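Wiltititz Robot Bench
Wednesday, June 3, 2026

1/ Two grippers came to our bench this spring and I had to choose one before July. I promised some of you that I will write down what I learned, so this is the thread. It is only my experience with one arm and one camera, please do not take it as a big study.

2/ The first gripper is the Nadlow, two parallel fingers, electric, with hard plastic tips. The second is the Howells, also two fingers, but the fingers are soft and bend around the thing they hold. Both were mounted on the same arm and driven from the same Iltico controller, so I could change only the gripper and leave the rest in peace.

3/ Mounting first. The Nadlow went on in one morning. The Howells needed a new plate between wrist and gripper, and I printed it wrong two times. My own mistake, I measured the hole distance from the edge of the hole and not from the center. If you print your plates at home, measure twice and drink your coffee after.

4/ For the test objects I did not want a nice set of cubes. Cubes make every gripper look good. I wanted one thing which is tall and shiny, and one thing which is flat and dark. These are the two kinds that gave us trouble all winter.

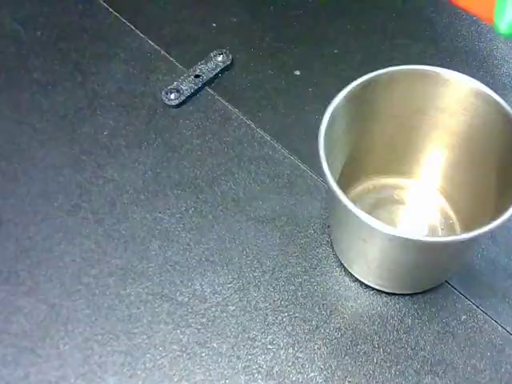 Steel cup and black three-hole bracket on the gray work surface.

5/ The cup is difficult for the camera more than for the fingers. The steel reflects everything, and our depth image gets a hole in the middle of it. The first evening the software believed the cup was much lower than it is, and the arm came down too far. I stopped it with the button in time.

6/ What helped me: I do not ask the camera for the wall of the cup anymore. I ask only for the rim. The rim is a clear bright ellipse in the color image, and from the ellipse I compute where the center is. The height I give by hand, because I know the cup. It is not elegant but it works every day.

7/ I also turned the lamp away from the bench, toward the wall. The white spot on the inside became smaller and the rim detection became more calm. A lamp costs nothing to turn. I wish I had tried this before I spent a weekend with exposure settings.

8/ Numbers for the cup. I did 63 picks with each gripper. The Nadlow lost the cup 8 times, always by slipping when the arm moved fast to the side. The Howells lost it 7 times, mostly because one finger bent outward and pushed the cup away before it closed. So the difference is very small, and I would not buy one or the other because of it.

9/ The bracket is another story. It is a flat strip with rounded ends, and there is almost nothing to hold from the side. The soft fingers slide over it. I tried lower, I tried slower, I tried from the other direction. With the Howells I had 26 good picks from the 63, and I was already happy with that.

10/ The Nadlow with thin tips can go down to the surface and close on the long edges. It needs the angle to be correct, and the bracket is often lying diagonal, so the wrist must turn first. I take the angle from the two end holes. Their beveled edges are lighter than the rest, so the camera finds them quite well even when the black on gray outline is weak.

11/ One small thing about the table. There is a fine seam between two panels, and my edge finder loved this seam very much. When the bracket lies across it, the software wanted to make one long object from both. I now mask the seam in the image. You could also cover the table with one sheet, but then I must calibrate again, and I am lazy.

12/ About the Iltico controller I can say it was quiet and did not surprise me. The force limit is easy to find in the menu. The manual is hard to read in some places — maybe it was translated, like my posts.

13/ My choice is the Nadlow, for our parts. We have many flat things and few round ones. If you pick fruit or bottles, please test the Howells yourself, I think it would be a happier gripper there.

14/ Next I want to try softer pads on the Nadlow tips, so the cup slips less. I have two kinds of rubber ordered. If somebody has already glued pads on thin tips and they stayed on, please write me which glue you used.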